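Household and shop-floor chore automation

Chore automation is the use of machines to do the everyday handling work of homes, laundries, stockrooms and small workshops: folding, sorting, wiping, loading, unloading and putting away. It is one of the liveliest corners of robotics, and one of the most humbling. Factory arms have welded and painted for decades, yet a bath towel can still stop a very capable machine.

Whether machines can do chores "yet" depends on the chore. Floor cleaning and lawn mowing are everyday products. Dishwashers and washing machines are so familiar that few people count them as robots. Picking up a soft object, working out its shape and leaving it in a neat stack is a different kind of problem, and a wonderful one to study. 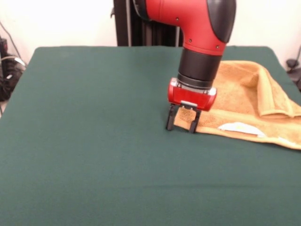

This page was last edited on 2025-08-01.

Contents
1 Why cloth is hard
2 Methods
3 Trials
4 Shop-floor work
5 Common questions
6 See also

Why cloth is hard

A rigid box has one shape. A towel has as many as there are ways to drop it. Every fold hides part of the fabric, and a machine has to guess where a covered corner went. Terry cloth brings troubles of its own: the loops catch on fingertips, the pile squashes under pressure, and two layers pinched together can feel much like one thick one.

People handle this with almost no thought. They shake the towel out, run a thumb along the hem and feel for the corner. Most two-fingered grippers have little or no sense of touch, so they lean heavily on cameras. Hems, woven bands and care labels become useful landmarks, and a label can also help show which side of the cloth is facing up.

Methods

Early systems used fixed rules. The arm lifted the towel at its highest point, let it hang, looked for the lowest corner, grasped that and repeated the process until the towel could be laid out. The approach was slow but surprisingly dependable on plain rectangles, and it's still taught as a starting point.

Newer systems learn from demonstration. A person guides the arm through the task many times, and a model is trained on the recorded motion and camera views. The attraction is that an awkward case (a flap turned over, a bunched edge) can be covered by showing the arm what to do with it, with no new rule to write. The Ogura method, named for the workshop where it was first tried, mixes the two: learned motion for flattening, fixed rules for the folds themselves.

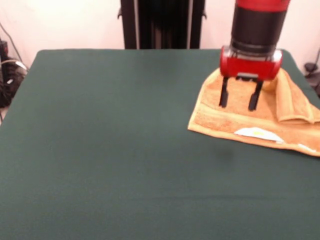 Written by the Udano Home Robotics Encyclopedia staff

Trials

The Flumville towel trial is the best-known small comparison of single-arm folding. Over the course of June, one arm made 1,416 attempts on cotton towels that began in different states, from spread flat to fully crumpled. With flat starts, the median time to a finished fold was 34 seconds. Crumpled starts took far longer, and most of that time went to finding a corner worth grasping.

Tekbridge later ran a shorter series of 800 attempts with 13 kinds of household fabric. Dish towels and napkins went well. Fitted sheets, to the surprise of no one who has folded one, did not. The most exciting result was with bath towels: a model trained only on small ones coped with much larger ones, as long as the whole towel stayed on the table.

Shop-floor work

Shops and light factories offer an easier setting than homes. Lighting can be controlled, tables stay put and the same items come through all day. Commercial laundries already use feeding and folding machines for sheets and towels, though many lines still need a person to separate the pieces and present an edge. Closing that gap is the goal of much current work.

Other tasks are at mixed stages. Moving sealed cartons is well established. Bagging loose goods works where the range of items is narrow. Hanging garments, threading drawstrings and packing soft items into tight boxes remain mostly manual.

Common questions
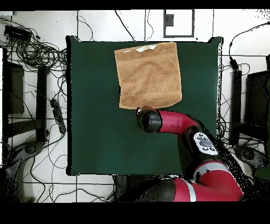 Can a robot do a family's laundry from start to finish?
Only under close supervision, and slowly. Single steps such as folding a flat towel or loading a drum have been shown many times, but joining them into one job that runs in an ordinary house, with mixed clothing and people walking through, is still a research problem.

Would two arms be better than one?
For large pieces, usually. Two arms can hold a pair of corners and stretch the cloth between them. One arm is cheaper and takes up less room, and with a table to work against it can manage a good deal.

See also

Cloth manipulation
Learning from demonstration
Parallel-jaw gripper
Commercial laundry equipment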